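Five Weeks Is Never Five Weeks

March 20, 2020

With no games on anywhere and none coming, I have finally had time to do something I've been threatening to do for a couple of seasons, and that's go back through my notebooks and check what clubs said about injuries against what happened afterward.

You know the routine. A player goes down, the physio runs out, the coach stands in front of a microphone and says "we'll know more Monday." Monday comes and it's "three to five weeks." Then you stop hearing about it until somebody spots him on the far field in running shoes, and by then it's nine.

I keep notes on one club mostly, Indstead, second tier, the team I've followed since I was a kid. I also keep looser notes on the clubs they play, Wegener more than the others because my brother-in-law goes there and calls me to complain. So this isn't science. But I had 102 injuries written down where the club gave out some kind of return date, and I figured that was enough to be annoyed about.

What I found is that the short ones are fine. If they tell you a guy is out a week with a bruised hip, he's out a week, give or take a game. Once the club says a month or more, the number stops meaning anything. Knees are the worst, followed by "groin," a word I've come to treat as a polite refusal to answer the question.

The one that still bugs me is from September. Indstead's left back came off after 20 minutes or so at Grovau, holding the inside of his knee. The statement said a minor ligament strain, five weeks. I was at that game, along with 2874 other people if you believe the board, and I've seen minor strains. Players with minor strains don't get helped down the steps by two men. He hadn't played again when the league shut down last week. At no point did the club put out a second statement. The five weeks just sort of evaporated.

Now, I hear the defense of this. Medical stuff is private, and the opposing team reads the papers too. Fine. I agree with both! But then say nothing. Say "he's injured and we'll tell you when he's back." What gets me is the fake precision, because people make decisions on it. A half-season ticket at Indstead costs 250, and they were selling those in the same two weeks they were telling us the whole back line would be healthy by Christmas. I'm not saying those two things were connected. I'm saying I noticed.

And then there's Jeronex. If you haven't run into it, Jeronex is the injury prediction system the club signed up for last summer. Sensors in the vests, a dashboard for the coaches, a colored bar next to every player's name. The pitch at the fan evening was that it would catch soft tissue injuries before they happened. I asked how anyone would know, given that an injury that doesn't happen looks a lot like a player who was never going to get hurt. The guy with the slides said that was a great question and went to the next slide.

By my notes the club had more hamstring injuries this season than last. Maybe the schedule was harder, or the new pitch is to blame, or it's plain bad luck. I'd accept any of those. But I don't think you get to take credit in a good year and blame the pitch in a bad one, and I'd bet money that's what we hear at the next fan evening, whenever there is one.

Annelies Hofstetter, who used to coach the women's side and now answers my emails out of what must be pity, thinks I'm too hard on them. Her view is that the medical staff give the coach a range, the coach gives the press the bottom of it to keep the player's spirits up, and everybody in the building knows how it works. She's probably right. I told her that everybody in the building isn't who they're telling. She hasn't written back yet.

The other thing I keep wondering about is what all this time off does. The optimistic version going around is that every injured player gets a free couple of months and comes back fresh. I have my doubts. A man rehabbing a knee in his living room with a rubber band isn't getting what he'd get at the training ground, and when they do restart they'll want to cram the games in. I'd expect a pile of pulled muscles in the first two weeks, each one announced as minor.

I'll put the full list up once I've typed it in. It's in 300 pages of bad handwriting and some of the early ones I can't read myself, so give me a while - and if you kept notes on your own club, send them over. 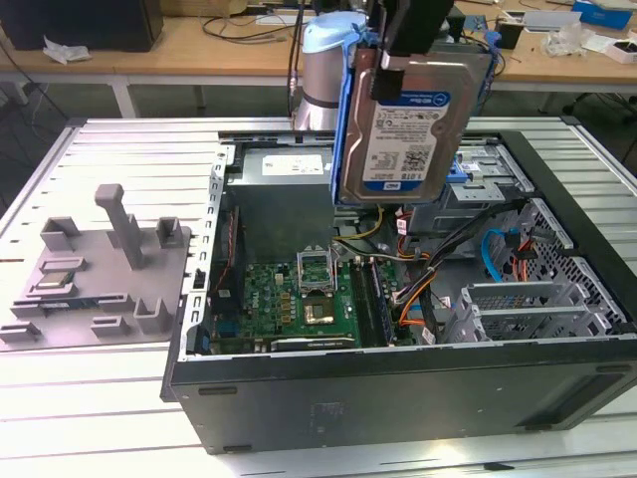
A 1.0TB hard drive above an open desktop tower.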